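Ticket 474: Guest wifi drops in the back room every evening
Opened: 2022-12-09
Site: Vurkgate community rooms
Category: Network / wireless
Priority: Normal
Status: Closed

Reported problem
Guest wifi in the back room cuts out during the evening bookings. Phones and laptops stay joined to the network but nothing loads. It lasts a few minutes, comes back, then goes again. The front desk and the office are fine. The word game club and the language class have both complained. The games people look words up on an online dictionary and keep their scores on a shared sheet, so they notice straight away.

Equipment
Router: Grirkex, in the office cupboard.
Access point: Oksanen, on the back room ceiling, powered over the network cable.
Switch: Gruneck, in the same cupboard as the router.
Line: fibre, no faults showing at the provider's end.

Log

Entry 1
Restarted the router and the access point. Wifi in the back room came up and stayed up for the rest of the afternoon. Left the ticket open as the fault is only reported in the evening.

Entry 2
Fault back the same night. Asked the desk to plug the spare laptop into the wall socket in the back room next time it happens. We need to know if it is the wireless or the whole connection.

Entry 3
Desk reports the laptop on the cable worked normally while the phones in the room had nothing. So the line, the router and the cable run to the wall socket are all right. Looking at the wireless side from here on.

Entry 4
Checked the channel on the access point. It was set to automatic and had picked 6, the same as the office wifi. Moved it to a fixed channel of its own. Signal in the back room is strong, even by the far door. No change that evening, the drops carried on.

Entry 5
Looked at the log on the Oksanen. It is full of lines saying no address was offered. Devices join the wireless, ask the router for an address and don't get one. Anything that already has an address keeps working until it has to renew.

Entry 6
Found it, I think. The guest network on the Grirkex is set to hand out 25 addresses and each one is held for a full day. Daytime visitors use up most of them and have gone home by the time the clubs arrive, but the router is still holding their addresses. The office is on a separate range with plenty spare – that explains why the desk never sees the problem.

Entry 7
Made the guest range bigger and cut the hold time to one hour. Saved the settings and restarted the router. Cleared the old list by hand as well.

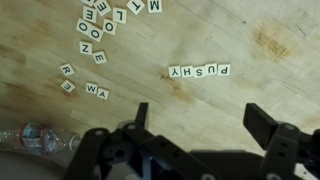 Entry 8
Full evening with both groups in and no drops reported. The router showed 56 guest addresses given out over the day and none refused. The dictionary page loaded every time they tried it, and the scores saved.

Entry 9
One phone still would not connect. It had an address typed in by hand from an earlier attempt to get round the fault. Set it back to automatic and it joined at once. If anyone else did the same they will need to do this too: wifi settings, choose the guest network, change the address setting from manual to automatic, then forget the network and join again.

Entry 10
Updated the software on the Gruneck switch while in the cupboard. Not related to this fault, but it had not been done since June.

Resolution
Guest address range too small and hold time too long. Both changed on the router. Access point left on its fixed channel. Settings file saved to the office drive under the ticket number.

Reopen this ticket if the same fault comes back. For anything else in the back room, please log a new one.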